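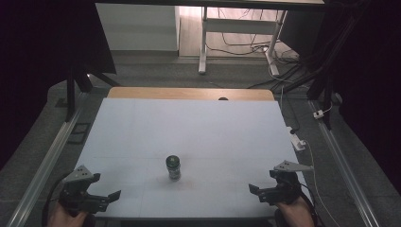
We came to Dakura in the evening, by the slow boat, and for the first hour I was sure we had made a mistake. The pier was dark, the man from the guest house was not there, and my husband had our only working telephone, with almost no battery. Then a woman selling fried bananas looked at our bags, said "Mugo?" and pointed up the hill. Mugo is the name of the guest house. I think every foreigner who leaves that boat is going to Mugo.

The path up has many steps and few lamps. I stopped often and pretended to look at the sea.

In the morning everything was different. From the terrace I saw that the village is built in two parts. The lower part belongs to the fishermen and has tin roofs, mostly painted blue. The upper part has the school, the church and a long wall where old people sit from six o'clock and greet all who pass. You must greet them back, each one. If you greet only the group, they will correct you, very kindly.

I had read that one can see Dakura in half a day. Perhaps one can. We stayed for 13 nights and I did not get to the lighthouse until the last week. The road to it starts behind the church, goes down through cassava fields and then follows the shore. In my guidebook it is described as an easy walk. I would call it easy if you start before seven and bring two bottles of water each. There is no shade after the fields, and the small shop which is marked on the map was closed both times.

The lighthouse itself is not open, but the keeper's daughter, Upendo Mfaume, let us sit on the steps and told us which boats were coming in. She knew them by the sound of the engine. I listened hard and could not hear a difference.

About money: bring cash, and bring small notes. The market women cannot change a large one in the morning, and the bank is on the mainland. The market is best very early, when the fish is on the stones and the bread has just come. I bought mangoes there every day and carried them in my hat.

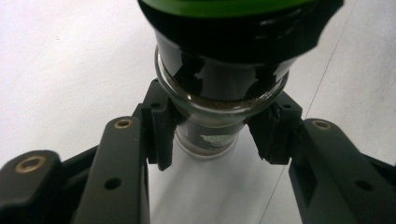 Felista Nyaga wrote to me after my last post that I should not send people by the slow boat at all, as the fast one leaves from the same pier at noon and can save you up to 50 minutes. She also says the lighthouse road is much nicer in the other direction, if you ask a fisherman to take you to the far beach and then walk home with the sun behind you.

I am grateful for this, and I will try the walk her way. But I would still take the slow boat. One sits outside on it, on sacks of rice, and people share their food. On the way back a boy slept against my shoulder until the harbour, and his grandmother gave me a boiled egg.

Next time I will write about the mainland and the night bus, when I have found my notes.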